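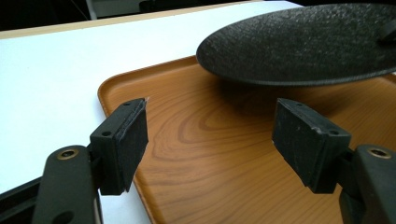
Wrist view from a hand-held gripper above a wood-grain tray, dark textured disc at upper right. Source view for the contact labels described under Label Editor.

Mekgate Fan
Demonstration replay and labeling software for two-finger grippers

Fan reads recordings made with hand-held grippers, aligns the video with the finger width and pose signals, and exports episodes that a policy trainer can load without further conversion. It runs on a single workstation. No network connection is needed after the license file is installed.

Fan is sold separately from the Grunevberg controller. Controller owners get the replay module only; the label editor and the exporter need a full seat.

Time Alignment

Each stream keeps its own clock. Fan estimates the offset between streams from the open-close pattern at the start of a recording, then checks the result against finger motion found in the wrist view. If the two estimates disagree by more than 12 milliseconds, the episode is marked for review and left out of batch export. The limit can be changed per project.

Operators should open and close the gripper fully at least two times before the first task. Recordings without this pattern can still be aligned by hand in the timeline, one stream at a time.

Finger Mask

The fingers and pads take up a fixed region of the wrist view at any given width. Fan builds one mask per width step and interpolates between them. The mask is used in three places: tracking ignores pixels inside it, the label editor draws contact hints along its inner edge, and the exporter can write it out as a separate channel.

Masks are tied to a pad set. After a pad change, run Mask > Rebuild on a short clip with the gripper moving over a plain surface. Scuffs and light specks on the pad faces do not call for a rebuild. A different pad shape or a shifted camera does.

Label Editor

The editor shows the wrist view, the width curve and the pose trace on one timeline. Labels are approach, contact, lift, transfer, release and idle. Custom labels can be added in the project file, but the exporter treats them as idle unless they are mapped.

Contact hints come from a drop in finger speed combined with reduced motion between the pad edge and the object. Printed or natural wood grain with strong curved lines gives good tracking features on the supporting surface. Dark, finely textured objects are harder, mainly under soft light, and the hint threshold should be lowered for them. Smooth white table surfaces give few features; on those Fan falls back to the pose signal and shows the trace in gray.

Large flat objects often extend outside the view at the moment of approach. The editor accepts partial outlines. Do not close an outline along the image border - leave it open and set the Partial flag, or the size filter will reject the episode.

Planner Check

Before export, each labeled episode can be replayed against an arm model. The check reports joint limit violations, speed violations and poses with no solution. It does not test for collision with the table unless a table plane has been set. Arms with 4 joints can be loaded, but only position is checked for them.

The check was validated on the Gunton set, 1,262 episodes of tabletop handling. Results and settings are in the application note by Nataša Matić and Xinyi Dong, included in the docs folder.

Export

Output is one folder per episode, with video, a signal table and a label file. Frame rate can be kept or resampled. Signals are written at 100 Hz by default. Batch export resumes after an interruption and skips episodes that are already complete.

Known Limits

Two-hand recordings must be loaded as separate episodes and linked afterward.
Mask interpolation is poor near full close if the pads flex.
Camera lens profiles are not shared between projects. Copy the profile file by hand.
Undo history is cleared when a project is moved to another drive.

Ordering

Full seat: FAN-S
Replay module for Grunevberg controllers: FAN-R
Site license: on request

Updates are included until the end of the support term. The August release changes the label file format; older files are converted on first open, and the original is kept with the suffix .old.

Technical questions: Hongmei Wan, Applications, Mekgate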